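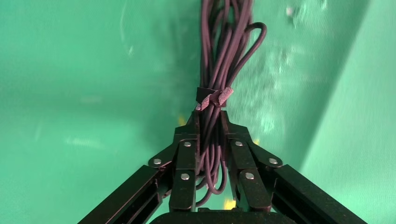 Cahier d'atelier, décembre, repris vers 16 h

Je note tout de suite, tant que c'est frais, parce que la dernière fois j'ai attendu le lendemain et j'avais mélangé deux séries.

Tâche du moment : ranger les câbles. Prendre une botte déjà enroulée et fermée par son scratch, la soulever, la porter jusqu'au bac, la lâcher dedans. Kimutai Ondieki trouve que c'est la corvée la plus bête de l'atelier et donc la première qu'on devrait pouvoir déléguer. Je l'aime bien, son raisonnement, mais je lui ai rappelé qu'on disait la même chose des torchons l'hiver dernier, et qu'on les plie toujours nous-mêmes !

Bilan de la journée sur Orum : 200 essais, 82 bottes dans le bac. C'est mieux que ce que je craignais en arrivant ce matin, et très loin de ce qu'il faudrait pour laisser tourner la machine pendant qu'on déjeune. J'ai compté comme raté tout ce qui est tombé en route, même à deux doigts du bac (Kimutai était pour l'indulgence, on en a parlé un bon moment devant la cafetière, j'ai gardé ma règle).

Où prendre la botte ? Sous le scratch, de loin. Les brins y sont serrés et la pince trouve quelque chose qui ressemble à un objet. Plus haut, les boucles s'écartent, les doigts en attrapent une partie et le reste suit comme il veut. Sur le scratch lui-même, j'ai cru que ce serait l'idéal, et puis non : quand le bout libre dépasse, il se coince entre les doigts et la botte ne veut plus partir au moment du lâcher. Trois fois j'ai dû arrêter et la décrocher à la main.

Autre souci, la boucle qui s'échappe. Il suffit d'un brin qui fait un grand arc sur le côté pour que la détection place le centre de la botte trop loin, et la pince descend à côté. À l'œil, on corrige sans y penser. Sovlow, le module de détection, n'a pas cette chance. J'ai resserré le seuil à 2 puis je suis revenu à 3, qui donnait moins de prises dans le vide mais ralentissait l'approche. À rediscuter, je ne suis sûr de rien.

Le violet sur le fond vert se détache très bien, ça au moins c'est réglé. Il faudra refaire une série avec les câbles noirs, je m'attends à une mauvaise surprise.

Mon avis pour ce soir, et on me le ressortira si je me trompe : poser dans un bac une botte bien fermée, oui, on y viendra cet hiver. Enrouler le câble et fermer le scratch, je n'y crois pas avant longtemps. Or c'est justement ça qui nous prend du temps, le reste c'est trois pas jusqu'à l'étagère. Ma mère, à qui je racontais tout ça au téléphone, m'a demandé si la machine savait aussi démêler les guirlandes. J'ai dit que je transmettrais, c'est fait.

À faire :
reprendre la série avec le bout du scratch rabattu
demander à Grirora s'il leur reste des bandes plus courtes
câbles noirs
vider la carte avant de partir, elle est presque pleine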